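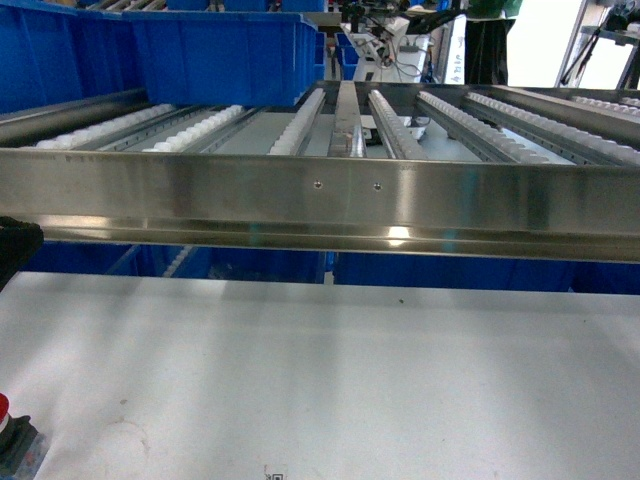 流利架前沿的金属横档,后面是一道道白色小滚轮的滚道

邮件列表 > 技术翻译 > 术语与体例 > 2021年5月
分类:术语讨论 / 中文本地化

主题:回复:术语表里同义词怎么收,什么时候收
发件日期:2021年5月14日

各位好:

Manuela 上周的信我看了两遍,先把原文引在下面,再分几块回。有几处我跟她意见不同,有几处是我自己还没想清楚,写出来请大家看。

> Manuela Messina 写道:
>
> 我手上是 Drikstead 的一套安装和维护手册,英译中,正文183页。客户随稿给了一份术语表,163条,看得出是从几个旧项目里拼起来的。同一个英文词在表里出现两次、两个译法都标“已批准”的情况不少。我问了项目经理,回答是“按上下文选”。
>
> 我的做法是把重复的条目合并,一个英文词只留一个中文。合并完交上去,审校退回来,说我删掉了客户批准过的译法。
>
> 想请教三个问题。第一,术语表里到底该不该允许一对多?第二,如果允许,谁来写区分的条件?第三,旧译文已经印出去了,新手册要不要跟?
>
> 另外,flow rack 这个词,表里有“流利架”“流动式货架”“重力式货架”三种,我选了“流利架”,审校改成了“重力式货架”。我觉得这两个指的不是同一个东西。有人做过仓储类稿子的吗?
>
> Manuela

先说第一个问题。我以前也主张一个源词只对一个译词,后来在 Kang 的几本操作手册上吃了亏。cover 这个词,在那几本手册里有时是机器外壳上能拆下来的盖板,有时是防尘的软罩,有时是手册本身的封面。硬要统一成“盖”,软罩那几句就读不通。所以现在我认为一对多可以有,条件是每一条都要有一句说明,写清楚什么情况用哪个。没有说明的一对多等于没有术语表,译者还是自己猜,猜完审校再猜一遍。

说明不用写得很长。我自己的格式是三栏之外加一栏“限定”,里面写词组或者部位,比如“仅用于可拆金属盖板”。不要写“视上下文而定”,这句话译者看了没有用。也不要写成定义,定义是词典的事,放在术语表里反而没人看完。

还有一种情况要和一对多分开:同一个东西,客户内部两个部门叫法不同。工程部叫“托架”,售后叫“支架”,两边都说自己的是对的。这不是上下文的问题,加限定也写不出来,只能请客户定一个。我的经验是,把两个叫法在已出版材料里各自出现的位置列给他们看,比写信讲道理快。列的时候不要带评价,页码和原句贴上去就行。

第二个问题,谁来写。Gamitz 那边的做法是译者提、审校写、项目经理发给客户确认。听起来步骤多,做起来还可以,因为大部分条目客户不会回复,约定好五个工作日不回就按提案执行。这个约定一定要在开工前写进邮件里,开工后再提,客户会觉得是在催他。

我不赞成让译者直接改表。Manuela 合并重复条目,出发点没有错,但是改动没有留痕,审校对照的还是旧表,退稿是必然的。以后遇到这种表,建议原表一个字不动,另开一份“提案表”,列出原条目编号、问题、建议译法、理由。交稿时两份一起交。审校如果不同意,至少知道你为什么这么译。

提案表里理由那一栏,也请写得短一点。我见过有人为一个“拧紧”还是“紧固”写了大半页,引了两本教材。审校看到的时候已经在赶交期,整栏跳过去了。一两句话,最多附一个出处。

第三个问题最麻烦。旧译文已经印了,用户手里有旧手册,新手册换了说法,用户会以为是另一个零件。我的原则是:零件名称跟旧的,哪怕不好听;动作和说明文字可以改。零件名称涉及备件订购,客户的备件目录、标签、系统里的物料名都连在一起,改一个地方等于改一片。除非旧译名是错的,错到会让人拿错东西,那就必须改,改的同时在新手册前面加一张新旧对照表。对照表放在前面,不要放附录,放附录的我没见过有人翻。

关于 flow rack,我做过仓储类的稿子,说一下我的理解,不一定全对。中文资料里“流利架”“流利条货架”用得比较多,一般是指层面上装滚轮条、货箱靠倾斜往前滑的那种,多数是轻型的,人工拣选用。“重力式货架”范围大一些,托盘用的大型货架也这么叫。英文那边 flow rack 和 gravity flow rack 又经常混着用,pallet flow rack 才明确指托盘。所以 Manuela 的判断我同意,如果手册里写的是料箱和纸箱,用“流利架”;如果出现 pallet flow,用“托盘重力式货架”。“流动式货架”我建议作为禁用译法收进表里,读者容易理解成带脚轮、能推着走的货架。

顺带把这一组里几个配套的词也列一下,省得下次再问:

roller track:流利条。有的客户坚持用“滚轮滑道”,也可以,全文统一。
lane:通道、货道。我用“货道”,“通道”留给 aisle。
front stop:前挡。不要译“前停止”。
divider:隔条、分隔条。
pitch:注意上下文,可能是滚轮间距,也可能是层面的倾斜度,两个都见过,后一种建议回头问客户。
face:用在拣货的语境里是“取货面”,不是“正面”。

这几条如果审校有不同意见,请直接写在提案表里,我不坚持具体用哪个字,只希望一份手册里只有一个说法。

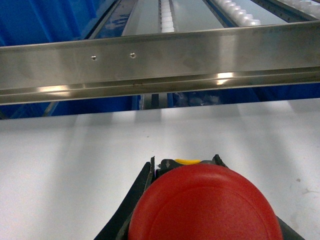 再说按外形命名和按功能命名的词,这一类在术语表里最容易被“好心”改掉。源文用外形来叫一个零件,译者知道它常见的用途,就按用途译了,读起来更顺,审校也觉得专业。问题是同一份手册后面往往会再出现按功能的叫法,两个源词就并成了一个译词,回头做记忆库对齐的时候分不开。mushroom-head button 就是典型,我的意见是老老实实译“蘑菇头按钮”,像图里这种红色圆顶的,看得出来名字从哪儿来;而 emergency stop 另有一条,译“急停”或“急停按钮”。两条都收,限定栏里注明前者只指外形。有的手册里复位、停止也用蘑菇头的按钮,颜色未必是红的,译者在稿子里只看得到一个词组,没有资格替工程师决定它是干什么的。图上还有一个小小的灰色箭头,是直接做在黑色塑料上的,没有文字,这种标记在正文里如果只写 arrow,就译“箭头”,不要自己加上“指示”“警示”之类的字。

同类的词还有 star knob、T-handle、wing nut。前两个译“星形旋钮”“T 形手柄”没有争议,wing nut 有人译“蝶形螺母”有人译“翼形螺母”,我查下来两种都很常见,跟客户旧资料走就行。

下面是工具方面的事,Manuela 没有问,但是跟一对多直接有关。

Liden 的术语插件在识别一对多时,只弹出排在最前面的那一条,要手动展开才看得到其他的。我们有一次交稿后检查,64个句段里全是同一个译法,就是因为译者不知道还有第二条。后来我把限定说明直接写进译词字段,用方括号括起来,弹出来就能看见。缺点是插入译文时方括号也会带进去,要靠质检规则去抓。我写了一条规则查中文译文里的方括号,误报不多,需要的人可以给我写信,我把表达式发过去。各人版本可能不一样,先在副本上试。

另外,导入术语表之前请先查空格。英文词条尾部带一个空格,识别就会失败,译者以为这个词不在表里,又自己造一个。拼接出来的表特别容易有这种问题,还有全角半角括号混用、大小写不统一、同一条既有单数又有复数。这些清理可以做,不算改动客户的内容,但也请在交稿说明里提一句。

Ilgın Ağca 在之前的一封信里提过土耳其语的情况,说她们那边同一个零件名在句子里要变形,表里只收原形,质检经常误报,所以她们干脆把零件名质检关了,改成人工抽查。中文没有变形的问题,我不建议学这个做法。中文的误报主要来自两处,一是译文里省略了主语或者用“该部件”代替,二是量词和名词之间插了修饰语。前一种本来就应该人工看,后一种改一下规则的匹配范围就行。抽查的办法适合收尾,不适合代替质检。

还有一点是关于“已批准”这个标记的。Manuela 表里两个译法都标了已批准,我猜是当初拼表的时候,各个旧项目的状态原样带过来了。我现在接手一份表,会多问一句:这个状态是谁标的,哪一年标的。问不出来的,一律当作“待定”处理,但表面上的标记不去动它,只在自己的提案表里注明。这样审校问起来有据可查,也不会有人说我推翻了客户的决定。

篇幅大的手册,我还会在开工后的头两天先不译正文,只过标题、图注、零件清单和警告语。术语冲突大部分集中在这些地方。183页的稿子,这样过一遍,一天多一点可以做完,冲突的条目基本能找出来。先把问题发给客户,然后再开始译,客户考虑的时候你不用干等。反过来,译到一半才问,等回复来了前面已经有几十处要改。这几天的时间要在报价里体现,写成“术语准备”,单独一行。有些客户会砍掉这一行,那就在邮件里说明术语问题将在译文中以批注形式提出,后续修改另计。

警告语请单独拉一张表。这类句子重复率高,但重复里夹着细小的差别,比如 may cause 和 can cause,before servicing 和 before cleaning。记忆库给出高匹配,译者一点就过去了。我对警告语的要求是模糊匹配一律不自动确认,哪怕是九十几的匹配也要重新读一遍源文。

最后回到 Manuela 那份退回来的稿子。如果还来得及,我建议这样处理:恢复客户原来的163条,把你合并过的条目列成提案表,每条注明你在译文里实际用了哪一个;flow rack 单独写一封信给审校,把上面说的料箱和托盘的区别讲清楚,附上手册里能证明是料箱的页码。审校如果还是坚持“重力式货架”,请他书面确认,然后照改。这个译法也不算错到会让人拿错东西,不值得为它误了交期。

下面几件事我还没有把握,请做过的人说说:

1. 备件目录和手册由两家翻译公司分别做的时候,术语以哪一家为准?我碰到的两次,客户都没有说法。
2. 禁用译法要不要给客户看?我一直是只在内部用,有同行说给客户看反而省事。
3. 港台版本是从大陆版转换还是另译?“按钮”“货架”这些词没有问题,螺丝、支架一类的差别就多了。

手头这份仓储术语的小表我还在整理,7月以前应该能放到列表的文件区,目前只有英中两栏,限定栏没有写完。有要补充的条目,直接回到列表就好,不用单发给我,这样大家都看得到。

回信时麻烦把不相关的引文删掉,上一个话题后面拖了很长的引文,存档里很难读。

祝好

返回顶部 | 联系列表管理员 | 存档内容版权归各发信人所有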